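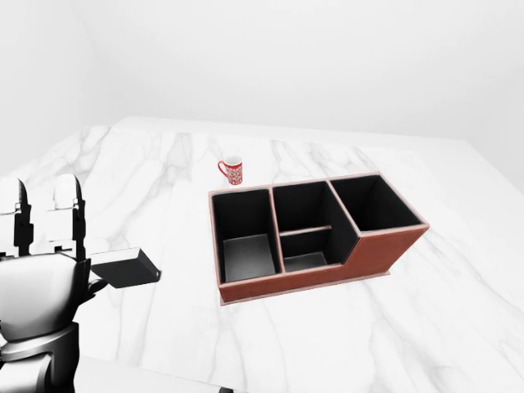

El conjunto de ejemplos de Plodside empezó en marzo con una sola tarea: acercar la mano a un objeto pequeño, cogerlo y dejarlo en un recipiente con divisiones. Todo se genera en simulación. En la escena de mesa trabajamos con una taza roja con dibujo blanco y un organizador marrón de tres compartimentos, sobre un tablero de mármol blanco. La mano parte de la izquierda, vacía, y la taza está detrás del organizador, de modo que el camino recto pasa por encima de los bordes o muy cerca de ellos. El compartimento central tiene la pared delantera más baja que los otros dos y un separador interior, y por eso lo anotamos como destino aparte.

Cada ejemplo lo graba una persona que maneja la mano virtual desde su puesto. Se guardan las posiciones de las articulaciones, la vista de la cámara y una frase corta con la instrucción. Las frases las escribió Hernán Rengifo en español y después se tradujeron. Hay variantes de una misma orden: «coge la taza», «levanta la taza roja», «pon la taza en el organizador».

De esta escena se grabaron 283 intentos y se conservaron 181. Los descartados se dividen entre los que rozaban el borde del organizador, los que soltaban la taza antes de tiempo y los que quedaron cortados por un fallo del registro. Los roces se guardan en una carpeta distinta, Okier, que usaremos para entrenar el detector de errores.

La posición inicial de la taza cambia en cada grabación. La del organizador cambia cada 60. Las paredes se dejan blancas y la luz pareja en esta primera serie; los fondos con muebles y las sombras marcadas entran en la siguiente, que llamamos Morton.

El primer modelo se entrenó con 95 ejemplos y la taza siempre delante del organizador. Cuando la pusimos detrás, la mano iba al sitio de antes. Las grabaciones con la taza al fondo se añadieron a raíz de esa prueba.

Escena y objetos: grupo Ospina. Grabación y revisión: Hernán Rengifo.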